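Can a machine fold my laundry yet?

Every few months somebody sends me a video of a robot folding a shirt and asks if I've seen it. I usually have. I work in a small shop in Flanby that packs and ships accessories, mostly scarves, hair bands, belts and gift boxes, and I've been interested in this for years for selfish reasons. I fold things at work and then I go home and fold things there too.

So on Saturday I sat down to write out where I think we are. I'm not an engineer. I've talked to a few, I've watched two machines being set up at close range, and I read what I can follow.

Start with the stuff that already works. The dishwasher works. The washing machine works so well that we stopped thinking of it as a robot at all. My floor vacuum does a decent job on the kitchen and gets stuck under the same radiator most weeks. What these have in common is that I do the hard part. I load the dishwasher. I sort the darks. I pick the socks up off the floor before the vacuum starts. The machine gets a job that has been cleaned up for it in advance.

The shop floor is the same story. We have a carton sealer from Kuveck that has been with us for 3 years, and it closes boxes all day without complaint. It wants every box the same height, with the flaps already folded in. If a flap is standing up it jams, and then somebody has to walk over and clear it. In our busiest week last November it sealed 2,464 cartons. Every one of them was filled by hand.

Filling them is the part I'd like to give away. An order might be one scarf and a small box. The next might be a headband, two foam pieces and something in a plastic bag. A person picks these up without thinking. You reach in, you feel which layer is the scarf and which is the bag under it, and you pull the one you want.

Last year we had a sales visit from Šťastný, who make a picking arm with suction cups. They brought it in on a cart and set it up by the loading door. With boxes it was very good. It picked up small cartons and set them down in a neat row, faster than I do it. Then my boss handed it a bin of scarves. The suction cup pulled air straight through the fabric. They switched to a two-finger gripper and it got hold of a scarf on the second try, but it also got hold of the one beneath it. When it lifted, both came up, and the bottom one dropped off halfway to the box. To be fair to them, they said before they started that cloth was not what it was built for. We didn't buy it.

Cloth is hard for a reason I only understood after someone drew it for me on the back of a packing slip. A box has a shape. If you know where one corner is, you can work out where the others are. A scarf has whatever shape it had when you dropped it, and it has a new one as soon as you touch it. Patterned fabric makes it worse for the camera, which has to decide what is a fold, what is a shadow and what is a printed spot. Clear or thin plastic bags are their own problem. They shine and they crumple, and they stick to whatever is next to them.

The other thing is the table. In the videos it's a plain table with one shirt in the middle. My kitchen table at home has never looked like that. There's a charger on it, and a cable, and a box I meant to flatten, and a bag from the store. Before anyone can fold anything they have to decide what is laundry and what isn't.

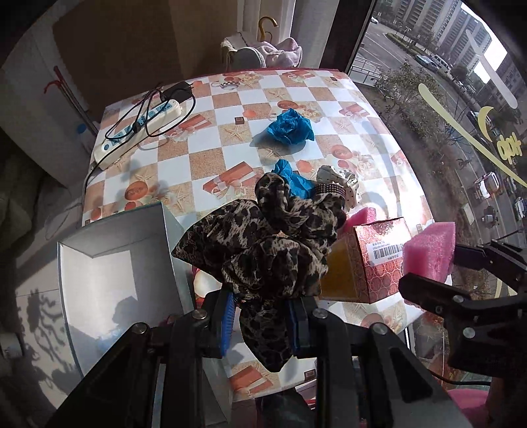 I think this is why the recent work interests me more than the older demos did. People are trying to teach machines from a great many examples of ordinary handling, in ordinary rooms, with the mess left in. You take hold of a thing, you move it, you put it down, and you do it again with a different thing on a different table. How many times you'd need to do that with scarves before a machine could manage a new one, I don't know, and I've heard very different guesses. One person told me 800 would get you a decent start on a single task. Another laughed at that.

Grip is getting better too. Soft pads on the fingers help a lot with fabric, since bare metal either slides off or has to squeeze too hard. Two fingers is still a long way from a hand, though. Try folding a towel while using only a thumb and one finger on each side. I did, and it took me 6 tries to get something I would have put in a cupboard. The corners are what get you. You can't slide along the edge of the cloth to find the next one, which I do all the time with my regular hands and had never noticed.

Speed matters less at home than it does at work. If a machine took all night to fold one basket, I'd be fine with that as long as it was done by morning. At the shop we have a truck at half past four, and a picker that stops to think over every bag would be no use to us. So I can see the house getting a slow, patient machine before our packing line gets a fast one, even though the shop has more money to spend. The price would have to come down a long way first.

There's a company called Murkalton that says it will have a laundry folder people can rent by the month. I've put my name on the list. You don't have to pay anything to do that, and so far all I've had from them is a newsletter. Their sample video shows towels, which are the easy ones. I wrote and asked about fitted sheets and haven't heard back.

My answer for now is that machines can do the chores where somebody has already sorted the pile, and the sorting is most of what I'd want to be rid of. I'll write again if the folder shows up. In the meantime I have a basket of towels upstairs, and the vacuum is under the radiator again.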